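Brandby 収納見学会に行ってきました

八月に、Brandby という会社の見学会に参加しました。店や工場の道具を片付けるための棚や板を作っている会社です。私は日本に来てから小さい修理の店で働いていて、店の道具がいつも見つかりません。それで店の人たちに「見て来てください」と頼まれました。日本語で長い文章を書くのは得意ではありませんが、忘れないうちに書きます。

会場は駅からバスで35分でした。バスを降りると、右に大きい倉庫があり、その横の低い建物が受付です。受付で名札と薄い冊子をもらいました。冊子は日本語だけでしたが、漢字にふりがながありましたので、助かりました。スリッパにはきかえるところがあります。私の足には少し小さかったです。大きい足の方は厚い靴下を持って行くとよいと思います。

見学は午前10時に始まりました。参加費は200円で、お茶の代金だそうです。最初に会議室で会社の話を聞きました。もともとは学校の掃除道具入れを作っていた会社で、その後、園芸の店や塗装の店からも注文が来るようになったと説明がありました。今いちばん力を入れているのは Vimix という穴あき板のシリーズです。穴にフックをさして、道具を掛けます。フックの場所は後から自由に変えられます。

次に倉庫の中を歩きました。板を切る機械の前では、耳を守るものを借りました。音は想像より小さかったですが、話は聞こえません。案内の方は紙に書いた説明を見せてくれました。外国人の私には、この方法のほうが分かりやすかったです。板の穴は全部同じ間隔で開けます。間隔が少しでも違うと、フックが二つの穴に入らないことがあるからだそうです。検査の台には、はねられた板が何枚も置いてありました。私の目では、どこが悪いか分かりませんでした。案内の方が指でさわって「ここです」と教えてくれましたが、さわっても分かりませんでした。

その後、展示室に入りました。家の玄関、台所、車庫、学校の準備室など、場所に合わせた見本がならんでいます。台所の見本では、鍋のふたの置き方を長く見ました。私の家でも、ふたはいつも困る物です。準備室の見本は棚が高すぎて、背の低い先生は大変ではないかと思いました。質問しましたら、棚の高さは注文のときに変えられるという答えでした。

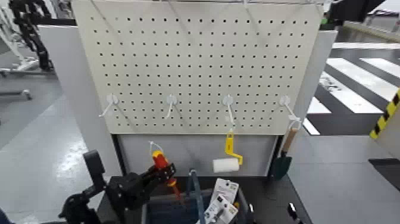 私がいちばん長くいたのは、小さい道具の掛け方のコーナーです。店に似ていると思ったからです。うちの店では、道具は引き出しに全部入れています。引き出しの中では上の物しか見えませんから、下にある物はないのと同じになります。穴あき板なら、使っている物も、まだ戻っていない物もすぐ分かります。白い板に白いフックが横にならび、黄色い持ち手の塗装用ローラーと、木の柄の小さい移植ごてが掛かっていました。左のほうのフックはあいていました。このように、あいているフックが見えることが、片付けには大事だと私は思いました。引き出しには「あいている場所」がありませんから、何を戻せばよいか分かりません。

もう一つ気がついたことは、ドライバーのひもです。柄の上に白い細いひもの輪がついていました。ローラーは持ち手が曲がっていますから、そのまま掛かります。しかしドライバーはまっすぐで、普通はフックに掛かりません。ひもの輪が一つあれば解決します。とても簡単なことですが、私たちの店では一回も考えたことがありませんでした。帰ってから同僚に話しましたら、「それなら今日できます」と言って、荷物のひもをすぐ切り始めました。ただし、柄に穴がないドライバーもあって、それはまだ引き出しにあります。

道具の高さについても勉強になりました。重い物は下、軽い物は上と私は思っていましたが、案内の方の説明は少し違います。毎日使う物を胸の高さに置いて、その次に重さを考えるそうです。一か月に一回しか使わない物は、板に掛けないで箱に入れてもよい、ということでした。全部を見えるようにすると、今度は物が多すぎて見えなくなります。これは部屋の壁の写真と同じかもしれません。

昼休みは一時間でした。食堂は社員の方と同じ場所で、カレーとうどんがありました。私はうどんを食べました。つゆの味が少し甘くて、前に住んでいた町のうどんと違いましたが、おいしかったです。売店はありません。飲み物の自動販売機は受付の前に一台だけありますので、倉庫に行く前に買っておくほうがよいです。

午後は、板の前で自由に試してよい時間になりました。フックの位置を変えたり、道具を掛けたり外したりできます。私もやってみました。
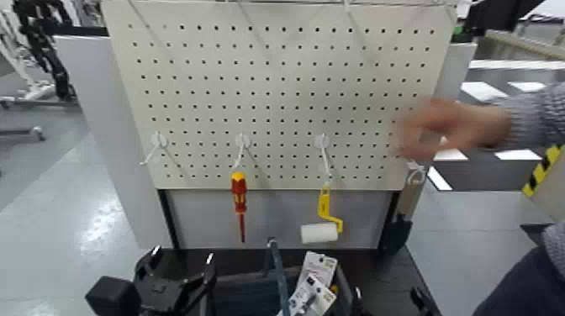
フックを板にさすときは、少し上を向けてから下に押します。私は最初まっすぐに押してしまい、入りませんでした。二回目は入りましたが、今度は外すときに力がいりました。毎日フックを動かす使い方には、あまり向いていないと感じました。一度決めたら、しばらくそのままにする物だと思います。感想の紙にも、そのように書きました。

それから、フックとフックの間の広さです。細いドライバーだけならば狭くてもよいですが、ローラーは下の白い部分が横に広がります。柄だけを見て場所を決めると、となりの道具とぶつかるかもしれません。赤と黄色のドライバーがローラーの左のフックに下がっているところを見て、先が板の下まで出ていることにも気がつきました。長い道具を掛けるなら、板の下にも場所が必要です。うちの店の壁は、下に作業台がありますから、板を付ける高さをよく考えなければなりません。私は手帳に簡単な絵を描いて帰りました。

体験の時間には、Filtuleo という会社の机も出ていました。フックにはる小さい名札を作っている会社です。文字の名札と絵の名札があり、私は絵のほうに興味がありました。うちの店には、私のように漢字が苦手な人が3人います。「移植ごて」という言葉は、私もこの日に覚えました。絵ならば、だれでも同じ場所に戻せます。見本のシートは一枚195円で、その場で買うことができました。のりは強いですが、油がつく場所では早くはがれるそうです。

最後に質問の時間がありました。私の前の方は、板を賃貸の部屋に付けられるかと聞いていました。壁に穴を開けない置き型もあるそうです。私は、古い板に新しいフックが使えるかと聞きました。Vimix の板ならば使えますが、その前のシリーズは穴の大きさが違うので使えないという答えでした。中古の板を買うつもりの方は、注意してください。

もう一つ、Panyasiri という園芸の店の話も聞きました。Brandby の板を倉庫の入り口に付けている店で、手袋や小さいこてを掛けているそうです。土がついた道具を掛けると下がよごれますから、板の下に浅い受け皿を置いているという話でした。写真だけ見せてもらいましたが、いつか見に行きたいと思います。

見学会は午後3時に終わりました。帰りのバスは少なくて、私は次のバスまで長く待ちました。屋根のあるベンチがありますので、雨の日でも大丈夫です。申し込みは電話だけで、英語の受付はありませんでした。電話が苦手な方は、だれかに手伝ってもらうとよいと思います。

うちの店では、まず小さい板を一枚だけ注文することに決まりました。届くまでの間に、引き出しの中の物を全部出して、毎日使う物と使わない物に分けています。同じ大きさのドライバーがたくさん出てきて、店長は少しはずかしそうでした。板が付きましたら、また続きを書きます。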